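Grasping thin plastic: what we changed

Most of April went on bags. Our old Perurari policy was fine with fruit on its own, but put a thin bag in the way and it went for the brightest thing it could find, which was nearly always the fruit inside.

The first fix we tried was more data. We went from 120 demonstrations to 300, all done by hand, and the success rate hardly moved. Looking back through the failures, the fingers were often in a sensible place but closed too early, before there was any film between them.

So we split the job in 2. One small network picks the spot to pinch, using only the wrist view. The second decides when to close. We label the pinch spot on bunched film only, never on a flat part of the bag, and never where fruit sits right behind it.

Views from the wrist camera

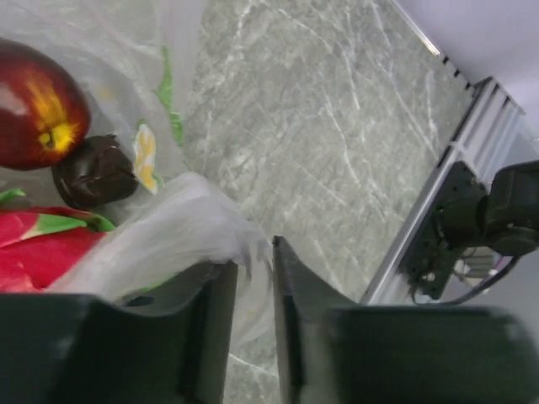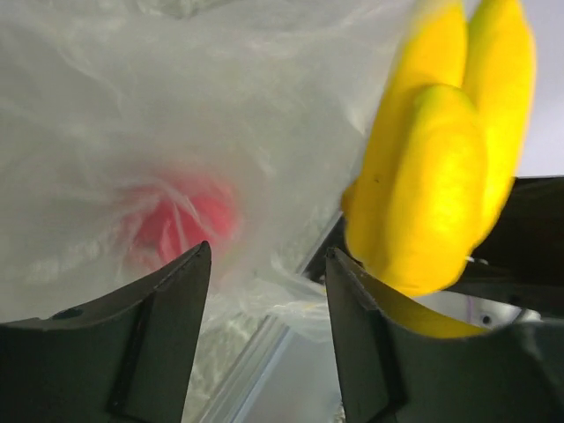

Gathered plastic near the fingertips in both, and fruit close by to distract the model.

What the split gave us

The pinch network learned faster than I expected. By Wednesday it was ignoring the fruit in most of our test clips. Printed bags are still a bit worse than plain ones, and I think we simply have too few of them in the Stotalero set.

The timing network is the weak half. It copes when the bag hangs still and gets muddled when the film is moving. Of the last 21 failures I went through, most were late closes, so we have swapped one fault for another, though a late close is easier to retry.

Next I want to feed it a few past views instead of one. I also need to relabel the early Plakville clips, where I marked the knot too high. The code is a mess at the moment and I'll put it up once the labelling script runs without my paths in it.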